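Tabletop Manipulation Cells: Good Practice Gallery
Skustura Bench Notes, October 2024
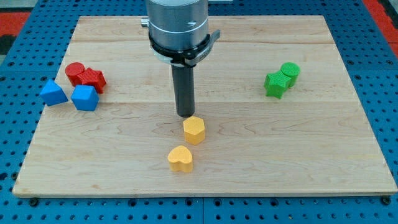
Reading time: 2 min

Wooden work board on a perforated table, tool shaft over the yellow pentagon. Blocks are grouped by color: red and blue at left, green at right, yellow at center front.

The notes under this heading apply to any cell where an arm pushes or picks small parts on a flat board. They were compiled by Assunta Mancuso from the Evau bench rules and checked against the Makevbridge revision. Where the two differ, the stricter one is given.

Board
Bolt the board to the table grid. Tape and putty are not accepted as fixings. Bolt heads must stay below the lowest programmed tool height, including moves outside the board outline. Re-torque after every 500 cycles and log the value. A seam between planks is acceptable if a block slides across it without catching in either direction.

Tool
The collar carries the shaft and takes the side load. Check its fastener before power-on. A plain shaft with a flat tip is preferred for pushing work. Do not fit a compliant tip without a new risk sheet, even for a short test. Set the tip clearance with a feeler gauge at 3 points on the board, and record the smallest reading.

Blocks
Mixed shapes are allowed in one set. Printed blocks may keep their surface texture, but stringing and raised first layers are to be trimmed, as they change the friction. Replace a block when any edge has lost its profile. A replacement is printed from the same file and in the same orientation as the original.

Layout
Group by color at the start of a run unless the task sheet says otherwise. Blocks of one group may touch. Leave open wood around the first block to be moved so that the approach path can be checked by eye.

Access
Hands stay off the table while the arm is enabled. Reduced speed does not change this rule. To reset a layout, stop the arm, confirm the stop on the panel, then reach in. Anyone entering the cell holds the enabling device; a second person at the console does not count as a substitute.

Records
Keep run logs for 7 months. Each log lists the board number, tool type, block set and operator. Faults go on the Pillay form, section 3, before the next run starts.

Corrections to Mirko Vitale, bench standards. The next revision is due in December.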